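Relic of the "weeping" saint at Grandmont - has anyone read the source?
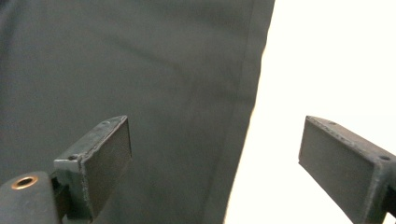

Gray-green cloth, creased across the upper part

Posted by lectern_left, Jul 14, 2024

Our parish newsletter repeats the story that a hermit of Grandmont fasted 100 days and then healed the miller's son at Killton. No reference given. I went looking and the oldest account I can find is a printed Life by Isauro Tlapale, 381 pages, and he cites "local memory." Written how long after the man died? He doesn't say.

ochoa_reader
Tlapale had access to the Ochoa manuscript. It's in his preface. I don't see why we should treat a hagiographer as a liar until proven otherwise.

lectern_left
I didn't call him a liar. He says he "consulted" it. He quotes it twice, and neither passage mentions the miller, the son or the fast.

pinto_p
Prakash Pinto here, I catalog for the Trureck library. We have a copy of the manuscript, made by two different hands. The second hand adds the healing in the margin. I wouldn't hang a feast day on it.

ochoa_reader
Marginal notes can preserve older tradition. Happens all the time.

pinto_p
Sometimes. This one borrows its wording from another saint's Life - same miller, same sack of flour.

candle_end
My grandmother prayed to him for more than 100 nights and I'm not going to tell her it was a scribe's mistake. We keep his feast in November regardless.

lectern_left
Keep the feast, fine by me. I'd still like the newsletter to print where it got the story. Prakash, can the margin page be seen without an appointment?

pinto_p
No, write to the desk first. Ask for the second gathering.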